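Residents' Bulletin: Changes to Furnished Unit Inventories at Fosamden

The Board of the Fosamden Housing Co-operative has approved a revised procedure for recording furniture in furnished units. The procedure applies to all 291 furnished units in the Berchtold and Toltau buildings and takes effect on the first of July. Unfurnished units are not affected.

Under the existing arrangement, a single inventory sheet is completed when a member moves in and is not consulted again until the unit is vacated. Over the past year, 17 move-out settlements were delayed by disagreement over the condition of larger pieces, chiefly wardrobes, dressing tables and bed frames. 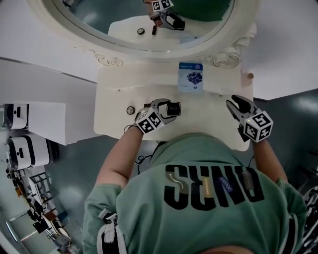 The revised sheet will list each piece separately, with its catalogue number and a short note of existing marks, chips or repairs. Members will receive a copy within two weeks of the sheet being signed. Any correction should be returned to the Housing Office in writing, and the corrected sheet will then replace the original on file.

Members who wish to store a co-operative item elsewhere must obtain consent beforehand. Storage in the Toltau basement is available for up to 2 pieces per unit. Items may not be left in stairwells, bicycle rooms or laundry areas, in accordance with the fire regulations already in force.

Painting, sanding or re-covering of co-operative furniture remains prohibited. Minor repairs, such as a loose drawer handle or a mirror fitting that requires tightening, should be reported through the Gendero maintenance line, extension 863.
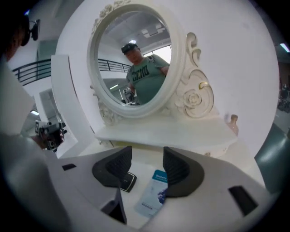 Existing Tenancies

Members already living in furnished units will be contacted by Mechthild Thaler of the Housing Office to arrange a visit. Visits will begin with the Berchtold building and proceed by floor. A member who cannot be present may authorize another adult in the household to sign. Marks noted at this first visit will be treated as ordinary wear and will not be charged at move-out.

Enquiries about past settlements should be directed to Svatopluk Ďurica, Member Accounts. Settlements already closed will not be reopened under the new procedure. 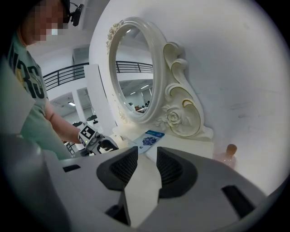
May I replace a co-operative dressing table with one of my own?

Members may do so once the Housing Office has collected the original piece and amended the inventory sheet. A request form is available at the front desk in either building. The monthly housing charge is not reduced when an item is returned.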